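Managing Shared Accounts and Directory Groups
Handout 3: Mail aliases, group ownership and account expiry
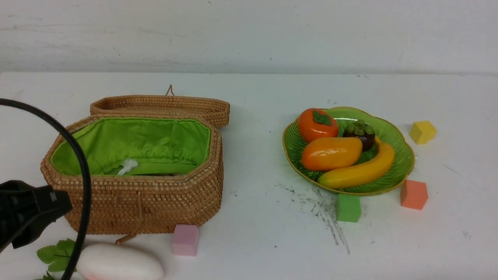 Last time we covered how a user record is created in the directory and which attributes are copied to the mail service. These notes deal with what happens to that record later, when a person changes department or leaves.

1. Terms

A primary address is the one stored in the mail attribute. It must be unique across the directory. An alias is any further address that delivers to the same mailbox. A group address has no mailbox of its own and expands to a list of members when a message arrives.

In the Joton directory an alias and a group may not share a name. The older Drikach system allowed this, and the import left 22 clashes, which were settled by renaming the group.

2. Ownership of groups

Each group has at least 2 owners. Owners can add and remove members, change the reply setting and close the group. They cannot change the group address, which requires a request to the directory administrator.

When an owner's account is disabled, the group is flagged overnight. If no owner remains, incoming mail is still delivered but membership is frozen. Restoring ownership does not replay any membership changes refused in the meantime.

3. Expiry

An account passes through these states:

Active. Sign-in and mail delivery both work.
Suspended. Sign-in is refused. Mail is still delivered and forwarding rules still run.
Disabled. Sign-in is refused and mail is returned to the sender. Files are kept.
Removed. The mailbox and files are deleted. The address is held back and not given to another user.

Note that forwarding continues in the suspended state. Students often get this wrong in the written work.

4. Worked case

A department moves 1,148 accounts from Drikach to Joton in June. Each record carries one primary address and may carry aliases. Aliases are loaded after all primary addresses, so that a clash is always reported against the alias. Loading both in one pass gives results that depend on the order of the file.

Reading: Ko, A-yeong, course notes on directory design, sections 2 and 3.

Before the next session, write out the state changes for a user who is suspended, restored and then disabled, and say what happens to a group they own at each step.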